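Home Courses Student Projects Archive Library Contact

Keeping Household Papers: How Families in Wiltdale Store and Lose Their Records

Student project report
Submitted by Ebuka Babalola and Luuk Prins
Monday, January 13, 2025

1. Purpose of the study

This report presents the findings of a one-term project on the storage of personal papers in private homes. The papers concerned are those which a household may be asked to produce at short notice: birth and marriage certificates, tenancy agreements, school reports, insurance letters, receipts for larger purchases and medical correspondence. The authors wished to learn where such papers are kept, who in the household knows where they are, and under what circumstances they go missing.

The project was limited to the parish of Wiltdale and to the neighbouring estate of Birka. Businesses and landlords were excluded.

2. Method

A printed questionnaire was delivered to 258 addresses during the autumn term. Completed forms were returned by 108 households. The form contained questions on the place of storage, the type of container, the order in which papers were kept and the last occasion on which a paper could not be found. Respondents were not asked to disclose the content of any document.

In addition, 5 households agreed to a longer interview at home. Each was asked to find three papers named by the interviewers: the most recent council tax letter, a birth certificate and a receipt for any kitchen appliance. The search was timed with the consent of the household. Interview notes were written up the same evening by one author and checked by the other.

3. Places of storage
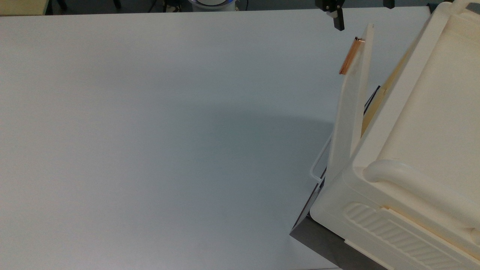
The most common place of storage was a drawer in the kitchen or hall, followed by a bedroom wardrobe and a shelf in the living room. A considerable number of households reported more than one place, and in these cases the division was seldom planned. Recent letters gathered near the front door, while older papers had been moved upstairs at some earlier date and left there. Sorting was generally carried out once or twice a year on whatever large surface the home could offer. A cleared white table with a single plastic storage box at one side gives a fair idea of the conditions which respondents considered suitable for the task, although many stated that their own table was in daily use for meals and homework. Where sorting could not be finished before the next meal, the papers were usually put back in no order at all.

Papers kept near the front door were found more quickly in the timed searches. They were also the papers most often thrown away by mistake, generally together with advertising.

4. Containers

Respondents used ring binders, shoe boxes, biscuit tins, envelopes and lidded boxes of various kinds. Ring binders were praised for their order but were frequently abandoned when full. One respondent in Birka had kept a complete set of binders up to the year 2000 and had placed everything since that year in carrier bags.

Lidded boxes were favoured by households which had moved in recent years. Handles were mentioned as an advantage, as was the ability to place one box upon another. The drawback most often named was that the lower box ceased to be opened.
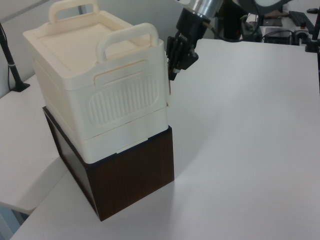 It was also noted that few containers carried a label. Members of the household who had filled a box were confident that they could recall its contents, and in the interviews this confidence was only partly borne out. In the Ingvarsson household the birth certificates were found at once, but the appliance receipt was discovered in a cookery book. The Neken household found all three papers, having kept to a simple written list taped inside a cupboard door – the only such list encountered in the study.

5. Knowledge within the household

In most replies, one adult was named as the person who knew where papers were kept. Several respondents remarked that this had caused difficulty during illness or absence. Older children were rarely told, even where they had reached an age at which they required their own documents for employment or college.

6. Limitations

The questionnaire was issued in English only, and the authors accept that some households may not have replied for this reason. The question on lost papers relied upon memory. The number of interviews was small, and the timed searches should be treated as illustrations of the written replies.

7. Recommendations

The authors recommend that households keep a one-page list of important papers and their location, and that at least two members be shown where it is. Boxes should be labelled on the side which faces outwards. Papers relating to identity should be kept apart from bills and receipts.

A copy of the questionnaire and the blank search record is held in the school library and may be consulted on request.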